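The bin bag problem
Can a machine do the chores yet? We went to look at the dull ones
Published 2023-12-15

Fitting a new bin bag takes most people a few seconds. You pull one off the roll, rub the end until the two sides come apart, shake some air into it and fold the top over the rim. It is hard to find a robot that can do all of that, start to finish, in a kitchen it has not seen before.

Bags came up again and again while I was reporting this piece. I had asked to see washing up, table wiping, sock pairing and the packing of small orders, and I did see some of those. But the people who work on household robots kept steering the talk back to thin plastic. A mug has a shape, and it keeps that shape when you pick it up. A bag has a new shape every time it is touched, and because light goes through it and bounces off it at the same time, a camera has trouble saying where the bag stops and the table starts.

Sendmont, a small company which works on machines for packing benches, has spent most of this year on the matter. Its aim is modest. It wants a pair of arms that can open a bag, keep it open and put something inside. The firm set itself a list of 23 chores in August, taken from shops and ordinary homes, and scored its system on each. It was willing to call eight of them reliable. Most of those involved hard objects: moving boxes, stacking trays, putting tins on a shelf. Three involved anything that could be folded, and opening a bag was not among them.

The method is now a common one. A person does the chore with a pair of hand-held grippers fitted with cameras, so that what gets recorded is what a robot would see and do if it had the same fingers. The recordings are used to train the software, and the software then drives the arms. There is no need to have a robot in the room while the recording is done, and that makes it cheap. Sendmont reckons on 200 good recordings of a chore before it is worth trying on the arms at all, and says bags want a good deal more.

I tried the grippers myself. The first thing you lose is your fingertips. Each tool gives you two flat plates that open and shut when you squeeze the trigger, and with those you are asked to find a single layer of film in a crumpled heap. I took hold of both layers at once, over and over, and so pulled the bag neatly shut every time I meant to open it. People who do this daily have a knack of pinching the fold at an angle and letting the other tool come in from the opposite side. I got there in the end, slowly, and then lost one corner when I let go to move my grip.

That last part matters for anyone hoping to buy such a machine. Opening a bag is one job and keeping it open is another. A person uses a knee, a forearm or the edge of the worktop without thinking about it. Two grippers have to do the holding and the filling between them, so something has to be set down or propped.

Shop floors may get there first. At Skiltari, which packs spare parts, the bags come off a roll already lined up the same way, and a puff of air opens the mouth before anything has to touch it. A fixed machine has done this for years and does it quickly. What it can't do is change to a bigger bag without a fitter, and that is where the firm would like something more adaptable. Its packing manager would accept a robot at half the speed of a person, provided it didn't need watching. For now it would need watching.

Homes are harder. Kitchens differ, bags differ, and the bin is often in a cupboard behind a door that has to be held. Lalex, which has talked of a home helper for some time, has dropped bin changing from its first set of tasks and kept clearing the table and loading the dishwasher. I think that is sensible -- a robot that tears one bag in five and leaves the scraps on the floor has given you a chore and a half.
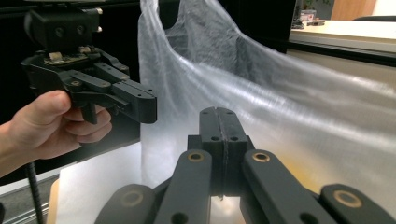 Price is the other question, and few firms want to talk about it. The arms are getting cheaper and the hand-held tools are cheap already. The costly part is the hours of people doing the same small job with different bags on different tables, and those hours have to be paid for somehow. Sendmont expects to run its list of chores again next August. Opening a bag will still be on it, along with tying one shut, a job the firm has yet to try.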